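What the Robot Arm Does All Day
A visit to the Valtwood workshop, written for kids who like to take things apart

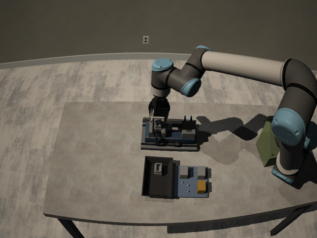
I went to the open day at Valtwood because I wanted to know one thing: how does a robot arm know where to put its hand? My guide was Jamila Roy, and she let me ask anything (I asked a lot!). She started me off at a computer, where the arm lives inside a made-up room, a bit like a video game. It has round blue caps on its joints, and those are the places where it bends, like your shoulder, elbow and wrist. At the end there's a black gripper with narrow fingers that point straight down at the work. Try it yourself: hold your arm out, let your hand hang, and pinch your finger and thumb together. You're a robot!

So why practice in a pretend room? Jamila told me a new program can get 500 tries on the computer before anyone lets it near the real arm. If it bumps into something, you press a button and start over. Nothing gets bent, and you don't have to go hunting under the table for a runaway peg.

Now for my big question. The arm doesn't look at a part and think "oh, there it is" the way you do. Each joint has a sensor that tells the computer how far it has turned. The computer adds up all those turns and works out where the fingers are. Then it nudges each joint a tiny bit more, checks again, and keeps going.

I got to try moving it with a keyboard. I was terrible! I kept turning the wrist when I wanted the elbow, and Gayan Kodikara, who was next in line, beat me on his first go.

Words to know
Joint: a place where the arm bends or turns.
Gripper: the robot's hand.
Simulation: a pretend version of something, made on a computer.

The next open day is in November, and kids can bring 2 grown-ups.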